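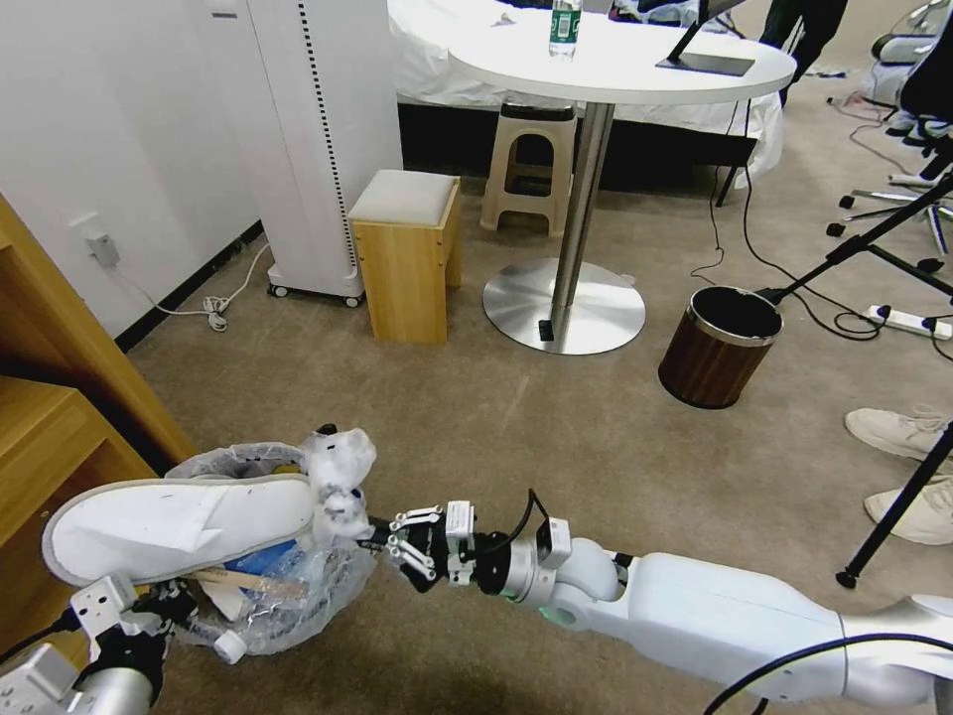 Where do single-use slippers go at the end of a stay?
They go in general waste with their wrapper. The sole and upper are bonded and can't be separated by hand, so they are not sorted for recycling.

Room Clearing Gallery, Rornwood

Notes by Ludivine Lebrun, Tradumier housekeeping section. The gallery covers floor clearing in carpeted guest rooms of the Rornwood type. Bed and bathroom work are in the Nernstead gallery. Posted Fri 17 February.

Order of work: floor items first, then low shelves, then table tops, then vacuum. Slippers and film packaging are collected together. Bottles are kept apart and go to the Rolland crate in the service corridor, capacity 47 liters. The crate is emptied when full, or at the end of the shift on the last day of the week.

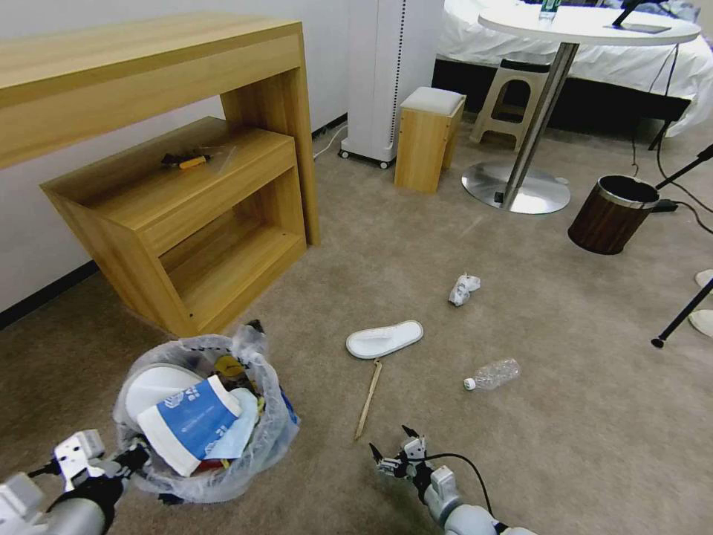
Low-pile carpet is cleared by hand before the vacuum is brought in. Film and paper block the floor head, and the hose has an inside diameter of only 3 cm at the handle. Large pieces are taken first, working from the door toward the window wall. On this floor that means the clear plastic bottle with the white cap, the slipper lying next to it, and the crumpled white piece near them. The wood-grain wastebasket is emptied last and put back in its place. The plastic wrapping on top of the low cabinet is picked up in the shelf pass, and the yellow-handled tool goes back to the maintenance shelf.

Cords are lifted clear of the carpet before vacuuming. Time allowed for the floor pass is 22 minutes per room. The sheet was last revised in November.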